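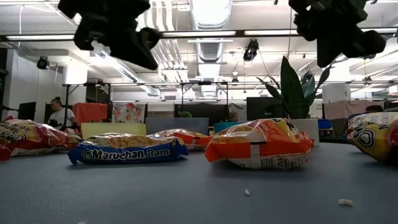

Sulley wrote in after my last post to say that a door closer has no business being on the same page as a lock, and that I should stick to one or the other. I take the point, but on our back door the two are tied together, so I'm carrying on.

Search this site Go

Blog > Doors and locks > Back door, part 2

The trouble began in February. The door would swing to, stop just short of the frame and sit there looking shut. The latch hadn't caught. Anyone could have pushed it open from the alley, and one Monday morning I found it like that after a whole weekend.

I assumed the lock was worn out and rang Abdella, the shop on Julham Road, for a price. They quoted 300 pounds for a new mortice lock, fitted, with keys. Before agreeing I took the old one out and had a proper look. The spring was fine and the bolt moved freely. I cleaned it, put in a little dry graphite and refitted it. No change at all.

The strike plate was the next thing. I rubbed some chalk on the latch and closed the door by hand a few times. The mark landed low, on the bottom lip of the plate. The top hinge had dropped, and two of its screws turned without gripping anything. I plugged the holes with glued hardwood, left them overnight and put in longer screws. That lifted the door enough for the latch to meet the hole.

It still wouldn't catch by itself, though, and that was the closer. Ours is a Fastgate, the plain surface-mounted sort with two valves on the end. One sets the main swing and the other sets the last 15 degrees or so, and I had only ever touched the first. A quarter turn on the second and it pulled in and clicked. I turned it too far the first time and the door slammed hard enough to rattle the glass — go gently.

I've kept the quote from Abdella. The cylinder is old and we have lost track of who has keys, so that will need doing before long. Julham Road is closed at the bottom end for gas works, which makes parking a nuisance.

Next job is the side gate, where the padlock has seized.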